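# Desk basket

A desk basket is a small open container that lives on a desk or side table and catches the stuff that doesn't have a home anywhere else. People also call it a catch-all, a desk tidy, or (in my family) "the thing with the chargers in it." I've been keeping up this little household encyclopedia for a while now, and I can't believe it took me until February 13, 2018 to get to one of my favorite entries!

## What counts as one

I'm pretty loose about this. If it's open on top, small enough to pick up with one hand, and sits where you work, I call it a desk basket. A drawer organizer doesn't count, and neither does a pencil cup, though I've had a few letters arguing with me on the pencil cup. A basket with a lid is a box as far as I'm concerned, and boxes have their own entry.

## Materials

Wire mesh is the one I see most. It's light, it doesn't hold crumbs, and you can look through the side to see whether the cable you want is in there before you start digging. Woven baskets are prettier but they snag, and the little plugs with clips on them are the worst for it. Felt ones are quiet, which matters more than you'd think if you drop your keys in at midnight. I had a felt one from Lekico that went completely floppy after one summer, so now I only buy felt with a stiff bottom.

Plastic is fine. The Larorov stacking baskets are the plastic ones I know best, and I've owned four of them over the years. They slide around on a smooth tabletop unless you stick something underneath.

## What goes in

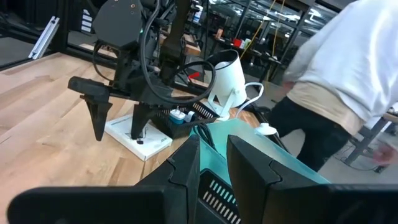 Power adapters are the number one thing people keep in a desk basket, and they're also the hardest to keep in order, because no adapter ever looks like it belongs to anything. My own rule is that an adapter gets a scrap of tape with the name of its gadget on it the day it comes into the house. A white adapter in a black mesh basket is easy to spot even with dark cables coiled up beside it, and that contrast is a good reason to pick a basket in a color your chargers aren't. Coil each cable by itself, too! One big shared coil turns into a knot the first time you pull on an end.

After adapters, the usual contents are batteries, earbuds, lip balm, spare keys, tape measures, and whatever came off something and will be glued back on someday. I did a big cleanout of my own baskets last September and found a key I still can't match to a lock.

Things I'd keep out:

- loose thumbtacks (ask my fingers)
- anything that leaks, like old batteries or pens without caps
- receipts, which sink to the bottom and fade
- food, even wrapped

## Size and placement

Bigger is worse, in my experience. A large basket fills up just as fast as a small one and then you have to dig. The Sadov desk line I looked at in the store had a small basket holding 50 cubic inches and a big one holding 245, and I'd take the small one every time, or two small ones if you've got a lot of chargers.

For placement, I like the back of the desk next to the lamp. The light falls where you're rummaging, and the basket stays clear of your elbows. It also puts the adapters near the outlet, assuming your lamp is plugged in close by. If you only have a narrow table, try the end farthest from your mouse hand.

## Cleaning

Empty the whole thing onto a towel, shake the basket over the trash, and wipe it with a damp cloth. Mesh can go in the sink with dish soap, but dry it well or the joints may rust. Felt gets the vacuum hose. I do mine whenever the season changes, which in practice means whenever I can't find something.

## Name and spelling

"Desk basket" and "desktop basket" both turn up, and I use the shorter one. Rostami, the shop where I bought my current mesh one, puts them on the shelf as "utility baskets," so look under that name if you come up empty.

See also: Cable ties, Junk drawer, Pencil cup, Shoebox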